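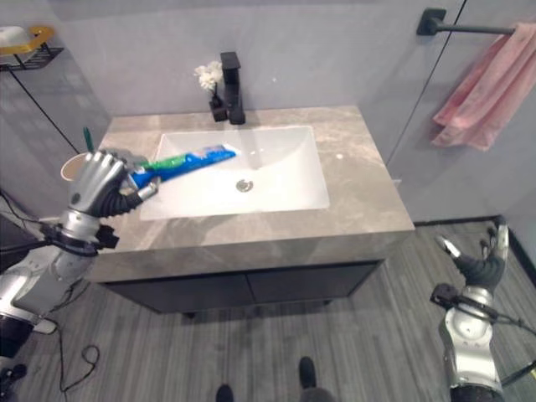 Bread flour that performs the same way in a home kitchen as it does in a bakery is what most customers have been asking for, according to Halina Jakubowski, and the new range was planned with that request in mind.

Tillix today announced the launch of Witkowska, a line of stone-milled flours for home bakers. The range will reach grocery stores in December and includes a white bread flour, a whole wheat flour, a light rye and a blend for sweet yeast doughs such as braids, buns and filled rolls.

All four flours are milled at the company's Amgate site, where a second pair of stones was put into service earlier this year. Grain is bought directly from growers within 100 miles of the mill. Each bag carries the name of the farm, the milling month and the protein content – details that until now appeared only on sacks sold to bakeries.

The recipes printed on the bags were developed in the Fometti test kitchen. Over nine months, staff baked 1,616 loaves and trays of rolls in ordinary home ovens, adjusting water and rising times for each flour. The sweet dough blend took the longest to settle. Early versions absorbed too much milk and gave a dense crumb, and the share of whole wheat was reduced before the final recipe was approved.

"We wanted a dough that a person can mix in the evening, leave in the refrigerator and shape before breakfast," said Stanisława Zieliński. "The blend does that well, and it holds its shape around a filling."
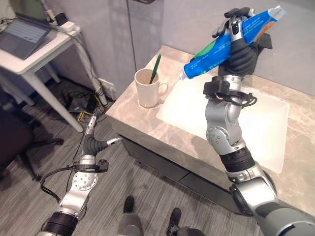

Availability and Sizes

Witkowska flours will be sold in two-pound and five-pound paper bags at nearly 900 stores. The light rye will be offered in the two-pound size only. Bakeries may continue to order the existing 50-pound sacks through their usual Tillix representative.

A free booklet with recipes for sandwich bread, rye rolls and a walnut braid will be available at participating stores while supplies last. Customers may also request a copy by mail from the Amgate office.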